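3.2 Collecting demonstrations by hand

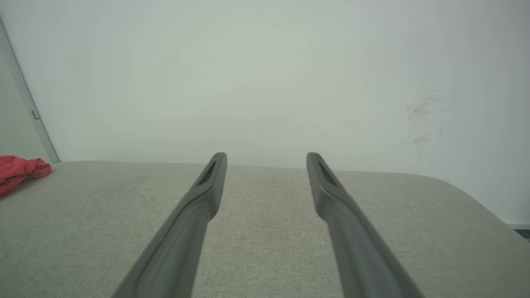

Figure 4. Wrist view, cloth task. Fingers open, red cloth at far left on the grey fabric surface.

Demonstrations were given in two ways. In the first the operator holds the arm just behind the wrist and moves it through the task, motors slack (hand guiding). In the second the operator sits at the Sqalli desk unit and drives the arm remotely, seeing only the wrist view of Fig. 4 on a monitor. Same arm, same fingers, same start pose for both. Cloth put down afresh before each run, anywhere the arm could reach.

In total 3,000 runs recorded at the Ranthorpe site, of which 1,860 were kept. Dropped runs: grasp missed twice or more, operator pressed stop, or the log had gaps. We did not drop slow runs. Slow runs turned out to be useful for training – more frames near the grasp, where the policy is weakest.

Remote control was harder to learn. New operators got 40 practice runs, not recorded, and even so most closed the fingers too early in there first session. Depth is the trouble. A plain pale wall behind a pale surface gives little to judge distance by, and with a cloth near the back edge, as in Fig. 4, operators tended to come in high and pinch air. Hand guiding has no such problem but the operator's forearm gets into the wrist view now and then, so these runs need trimming at both ends.

Cloth starting near the side of the view is a case of its own. The operator has to swing the wrist before going down, and people do this differently – some turn first, some turn and drop together. We kept both. The Grorkedon baseline averages over the two and ends up doing niether well, see Section 4.3.

Gripper opening was logged at every step along with wrist pose. No force data for this set. Logging ran at 12 frames per second throughout, the same rate as the earlier Skornmont set, so the two can be mixed without resampling.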